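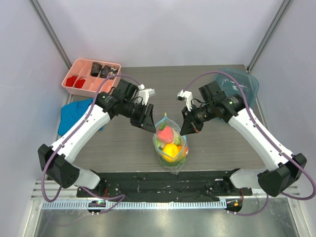
Resealable slider bag, opened for filling.

Kitchen > Storage > Freezing > Slider Bags

Print this page | E-mail this page

How to Pack and Seal Slider Bags for the Freezer

These steps cover flat-freezing of cut vegetables, fruit and cooked grains in quart and gallon slider bags. They were written for the Pedico gallon bag but apply to any bag with a single track and a slider tab. Bags with a press-to-close strip need a different sealing step and are covered on the Sokstead page.

Before you start

Blanch vegetables that need it and cool them fully in ice water. Drain, then spread on a towel until the surface is dry. Surface water turns to frost inside the bag and glues the pieces together.

Write the label first. Marker ink does not hold on a cold or filled bag. Record the contents, the weight and the month.

Filling

1. Open the slider all the way to its stop. A half-open track catches crumbs in the corner.

2. Fold the top 2 inches of the bag outward to form a cuff. The cuff keeps food off the track.

3. Stand the bag in a wide jar or a Schouten bag stand if the contents are loose or wet.

4. Fill to no more than two thirds. For grains and small-cut vegetables, stop at half.

5. Unfold the cuff and wipe both sides of the track with a dry cloth. Check for seeds and strands of leaf.

Removing air

6. Lay the bag flat and spread the contents to an even layer.

7. Close the slider until a gap the width of a finger remains.

8. Press from the bottom seam toward the gap with the flat of your hand. Close the slider during the last stroke.

9. Run a thumbnail along the full track. If you feel a soft spot, open the slider and close it again.

Freezing

Place the bag on a metal tray in a single layer. Do not stack until solid. In a chest freezer at 0°F a 1-inch layer takes 4 hours. Thicker layers should be left overnight. After that, bags can be filed upright in a bin.

Leak check

Before freezing liquids, hold the closed bag upside down over the sink for a few seconds. Drips at the end stop mean the slider is not fully seated. Drips along a seam mean the bag should be replaced.

Reuse

Wash in warm water, rinse, and dry inside out. Do not reuse bags that held raw meat, poultry or fish.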